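Careers > Current openings > Casual and contract

Household task tester and arm operator (casual, two positions)

Rukside is looking for two people to join the Dindness project, which asks how much of the ordinary housework a pair of robot arms can take on by now. Our answer so far is: some of it, slowly. Folding tea towels is still poor. Cups and dishes are better, and that is where most of the work will be until winter.

You will set up a chore, operate the arms by hand controls while the movements are recorded, then reset everything and let the machine try it alone. You will also write down what went wrong in words the programmers can use. "Dropped it" is no good to us. "Let go before the cup was over the prong" is. 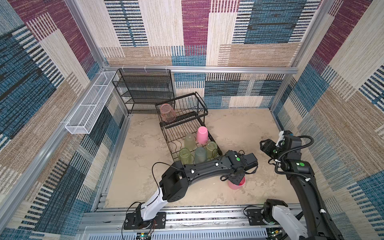 Dish rack task: six cups upside down on the rack, a pink one in the left arm's gripper.

The February round had 1,279 recorded attempts across 53 chores. Glassware and anything soft gave the most trouble. We want the next round done by people who have washed up, stacked shelves, cleaned rooms or worked a kitchen hand's shift, and who know what a finished job looks like.

What we need from you
- Steady hands and patience with repeated work
- Clear written English
- Able to stand for part of the day
- Normal colour vision, or corrected, as tasks are sorted by colour
- No robotics background needed. Training takes 3 days and is paid.

What you should know first
The work is repetitive. You may do the same rack of cups all morning. The arms stop when you hit the red button and you will be shown how before you touch anything else. Shifts run up to 8 hours with a meal break, at our workshop on the Terimance site. There is parking, but no bus after the evening shift. Nothing can be done from home.

Pay is at the casual rate for technical assistants, with loading for evenings. The contract may be extended if the shop-floor tasks (bin picking, shelf refilling) go ahead under our partner Chraibi.

To apply, send a résumé and half a page on a chore you do well and how you would explain it to someone who had never seen it done. Applications close 2026-03-25. Shortlisted applicants will be asked in for a one-hour trial at the controls.

We use cookies to remember your job search settings. Accept all | Manage preferences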